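Mosoma Folding Work Table, model 449
Section 3. Setting up the table in the room
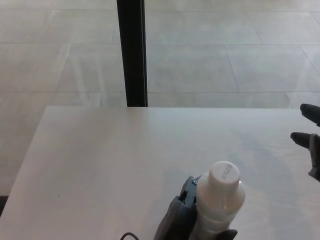
3.1 Before you begin

Read this section to the end before you open the legs. The work takes one person with normal strength, but two persons are better for turning the table over. Keep small children out of the room during this time.

Choose a place where the floor is hard and even. On thick carpet the feet can sink and the top will not stay level. Leave a free space of 400 mm on every side where a person will sit.

3.2 Opening the legs

1. Put a blanket on the floor and lay the table on it with the top facing down.
2. Pull the first pair of legs up until you hear the lock click.
3. Push the metal ring over the joint. The ring must cover the red line completely.
4. Do the same with the second pair of legs.
5. Try to fold each pair gently with your hand. If it moves, the ring is not in the correct position. Go back to step 3.

CAUTION: Keep your fingers away from the joint when the leg is moving. The spring is strong.

3.3 Turning and leveling

6. With one person at each short end, turn the table on its side and then onto its feet. Do not drag it.
7. Place a spirit level in the middle of the top, first along the length and then across.
8. Turn the screw foot under the lower corner to the left to make it longer. Make small turns and check again each time.
9. When the level is correct, tighten the lock nut with the flat key from bag 124.

Note: On a tile floor, a foot which stands on a joint between two tiles can rock a little. Move the table a few centimeters and repeat step 7.

3.4 Load

The top can carry up to 200 pounds when the weight is spread. Do not sit or stand on the table. Do not put a heavy machine on the end which is outside the legs.

3.5 First cleaning

Wipe the top with a soft cloth and warm water with a little dish soap, then dry it. Do not use scouring powder or acetone. Hot pots need a mat under them.

If a part is missing, please write to the Hegazy service desk in Menville and give the number printed on the bag. For the Keltira side shelf, continue with Section 4.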